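Filling and touching up small marks in a painted wall

Small pinholes and chips can be filled without repainting the whole wall, provided the filler is kept thin and the paint matches. Wash the area first with sugar soap and leave it to dry overnight. Grease under filler will cause it to lift.

Switch off the circuit at the consumer unit before working near sockets, and keep the sponge well wrung out.
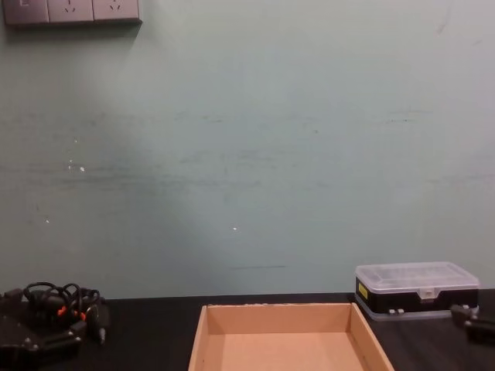 Scuffs and small white specks on a pale grey-green wall below a socket panel.

Press fine surface filler into each hole with a 40 mm flexible knife, held nearly flat. Scrape off the excess in one pass. Deep holes need two coats - a single thick coat shrinks and cracks. Leave for 6 hours, then rub down lightly with fine paper and wipe off the dust.

Filler is more absorbent than old paint. Seal each spot with a dab of the same emulsion thinned with a little water. When dry, apply full-strength paint with a small foam roller and feather the edges outwards. A brush leaves a different texture and the patch will show in side light.

If the original tin is lost, cut a flake from behind a radiator and have it matched.

Comments

Hadiza Ugwu: Does this work on vinyl silk?

Archana Thakur: Silk flashes badly. I ended up rolling the full wall, corner to corner.

Contact | © Nindik Home Repair | Back to top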